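Astulside Community Kitchen and Garden
Progress report to the Bortolotti Fund, second instalment
Prepared by Liliana Galli, project coordinator

Where we are up to

The grant agreement asks for a report at the halfway point, and by the calendar we are there. By the garden beds we are a little short of it, and by the paperwork we are well ahead.

The kitchen reopened in October with the new sink, the second oven and a door that closes. Regular cooking sessions started the same week. Thirteen households are now signed up for the shared meal program, which is the number we put in the application when we were guessing. I would like to claim we planned it that way, and in the acquittal I may.

Garden

The raised beds are built and filled. The soil delivery was left on the wrong side of the fence, so everyone involved now knows one another very well. Silverbeet is thriving, as silverbeet does whether or not you want it. The tomatoes went in early on the advice of several confident people and had to be replaced after a cold snap. The confident people have moved on to advising us about pumpkins.

The compost bays are working. We did have a rat, which we reported to council, and council sent us a brochure. 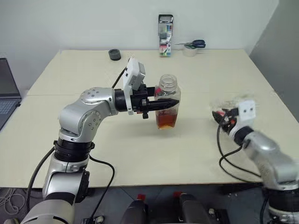

Water remains the main headache. The tank from Zamutel holds what it should, but the fitting between the tank and the drip line was the wrong size, and so was its replacement. We have been watering by hand in the meantime. The right part is on order and the supplier describes it as imminent, a word they first used in their quote.

Kitchen and classes

We promised two short courses and have run both: basic preserving, and cooking for one. Preserving filled up quickly and left us with 100 jars of green tomato relish (see tomatoes, above). Cooking for one was quieter, but the people who came have kept coming, mostly to cook for each other. I am counting this as a success even though it defeats the title.

The food safety inspection went well. We were asked to relabel a shelf and move the mop. Both have been done, and the mop has been moved back only once.

Bookings

We took up the Fliltar booking system as recommended in your feedback on our application. It sends reminders, keeps the roster and is very firm about passwords. Some of our older members prefer the clipboard by the door, so at present we run the two side by side and I copy one into the other in the evenings. I had hoped to retire the clipboard by now. It has more supporters than I do.

Budget

Spending is on track overall. The oven came in under its quote and the timber came in over, and the two very nearly cancel out. We ask permission to move the leftover signage money into irrigation. The sign we have is perfectly legible, and a second one would mainly tell people about the garden we are having trouble watering. Receipts are attached in the order the template requires.

Next period

Fit the drip line. Plant the winter beds. Run the bread course, provided the second oven keeps to the temperature on its dial. Find a storage cupboard for the trestle tables, which currently live in the hallway and bruise people.

We would also welcome a visit from your program officer at any time during the cooking sessions. Lunch is provided, and guests will be sent home with relish.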